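Home / Lab diary / Gallery: glassware month

Hello again! A lot of you asked what our rack task looks like on the bench, so I've put up a small gallery. The question behind it is simple enough: can a hand learn to place glass in a test tube rack from people's demonstrations alone, with no hand-written rules for where the holes are? Clear glass on black cloth is a rotten thing for a camera to make sense of, so we picked it on purpose. Click any picture for the bigger version.
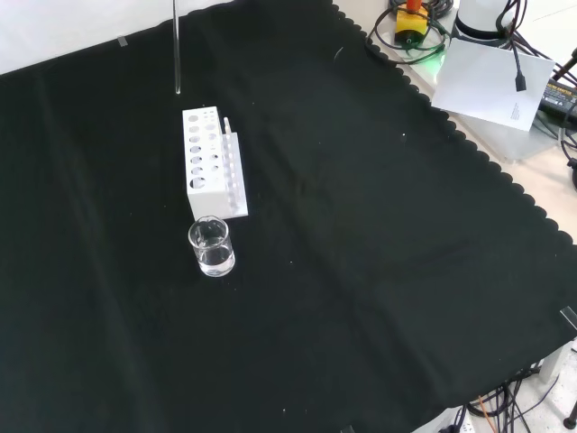
The rack and the beaker on the cloth, with a glass rod hanging behind them.

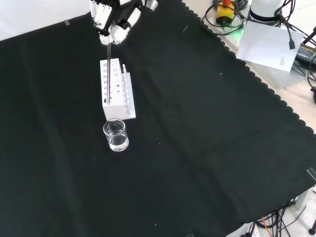 Rod in one of the front holes, fingers curled just above the rack.

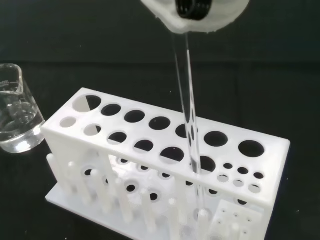

The close view, with a test tube through the top plate.

Grirnadix lab, November

A bit about the method, for those who like that sort of thing. We collected 443 demonstrations, and Solange Sales did most of the patient ones (she is far steadier than me before lunch). Then we trained 2 versions of the same policy, one fed only the overview camera and one that also gets the close view. I was sure the difference would be small. It wasn't! Over 110 trials each, the version with the close view missed the hole far less often, and when it did miss it tended to back off and try again, whereas the other one just kept pushing - not what you want with glass.

Cleiton Furtado thinks the gain comes mostly from the highlights running down the tube, which give the network something to hold on to. I'm not so sure. My money's on the holes themselves, which are nice and dark from close up. We'll be testing both ideas by changing the lamps and then swapping the cloth for a paler one, and Aparecida Portela has already claimed the bench for the first round.

Numbers and training settings are on the Cestix page, along with Alcides Vasconcelos's notes on calibrating the cameras. If you try it with a different rack, do write in and tell me how you got on.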